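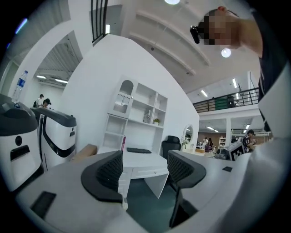 4. Setting up the Zastgate water softener

Read section 3 first if the bypass valve isn't fitted yet. Don't skip it.

What you need
Adjustable spanner, thread tape, bucket, old towels. Level if you have one. Salt — tablets only, not rock salt, not table salt. Khalaf fittings come in the box, in the small bag taped under the lid.

4.1 Placing the tank

1. Pick a flat spot near the mains inlet. Garage or laundry is fine. Not outside unless you bought the weather cover.
2. Leave 200 mm behind the tank for hoses. More is better.
3. Power point within reach of the lead. No extension cords.
4. Drain must be lower than the valve head. If it isn't, see 4.6.

Note: a full tank is heavy and won't slide. Get the position right before salt goes in.

4.2 Connecting the hoses

1. Mains off. Open the lowest tap in the house and let it run out.
2. Tape the threads. Four turns, clockwise.
3. Blue hose to IN, grey hose to OUT. Arrows on the valve head show flow direction. Check them twice, this is the most common call we get.
4. Hand tight, then a quarter turn with the spanner. Stop there.
5. Push the drain line onto the barbed elbow and clamp it.

CAUTION: Do not overtighten. Cracked valve heads are not covered by the Flanuvance warranty.

CAUTION: Leave an air gap between the drain line and the waste pipe. Never push the line down inside the pipe.

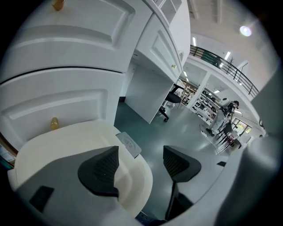

4.3 First fill

1. Set the bypass to BYPASS. Mains on, slowly.
2. Run a cold tap untill the spluttering stops.
3. Turn the bypass halfway to SERVICE. Wait 15 minutes. Look for drips at every joint.
4. No drips — turn fully to SERVICE. Drips — mains off, back to 4.2.
5. Add water to the salt tank up to the first moulded line. Then salt, up to the second line. Lid on.

4.4 Programming

1. Plug in. Display shows dashes, then the clock.
2. Hold SET until the hour flashes. Up or down to change, SET to save.
3. Enter hardness. Use the test strip, or ask your water supplier. Tank water users, leave it at the lowest setting.
4. Enter capacity. Standard model is 3000 litres between cycles. Compact model is preset, leave it alone.
5. Press and hold REGEN to start the first cycle. Noisy at first, normal.

Note: Don't do laundry during the first cycle. Water may come out a bit cloudy or coloured.

4.5 Trorko pre-filter (optional)

Goes on the mains side, before the softener, bowl pointing down. Rinse the cartridge under the tap first. Change it every November or whenever the pressure drops, whichever comes first. Bowl spanner is in teh filter box, keep it.

4.6 Drain too high

Valve can lift drain water a little if mains pressure is above 400 kPa. Below that, fit the pump kit (sold separately). Don't run the line through the ceiling without it.

If the display shows E2 go to section 7. If it shows nothing, check the power point.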